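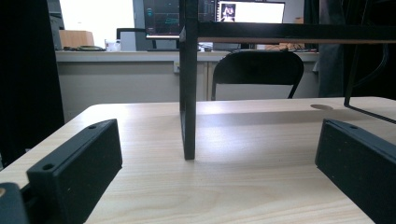 Lab 4: Comparing hand-held grippers

Notes for section B. Bring the printed log sheet, I won't have spares.

Two finger sets today. Set 1 = the flat black blocks, matte faces. Set 2 = Flullex soft pads, same mount, two screws each side. Do NOT overtighten, Venkatesh stripped one in January and we're still short.

What we want to know: which set drops less, and which one the wrist camera copes with better. Black fingers on a light table = easy to segment. But watch the glare toward the back of the table, it pulls the exposure down and the finger faces lose all detail. Screw holes are useful as reference points if you can still make them out.

Before you start
- zero the encoder with fingers fully closed
- open to full width, check both finger tips are in view
- lock exposure, then dont touch it
- stay clear of the black post, three bumps last week

Run
18 grasps per set, same object, same person holding the tool. Change hands and you start over. Approach slow. Log the width at contact, not at lift (people keep mixing these up).

Numbers from last year, Saranya's group: 300 grasps total, 268 held. No breakdown by finger set, so can't tell you which was better. Sokance controller, older firmware. Ours samples faster so expect noisier width readings, filter before ploting.

Write-up
One page. Table of drops, one plot of width vs time, a paragraph on where the camera lost the fingers. Say which set you'd pick and for what objects. Rekha is grading this one, questions to her before 4 pm.

Next time: arm mounting. Read the Sirnia handout first, esp. the part on payload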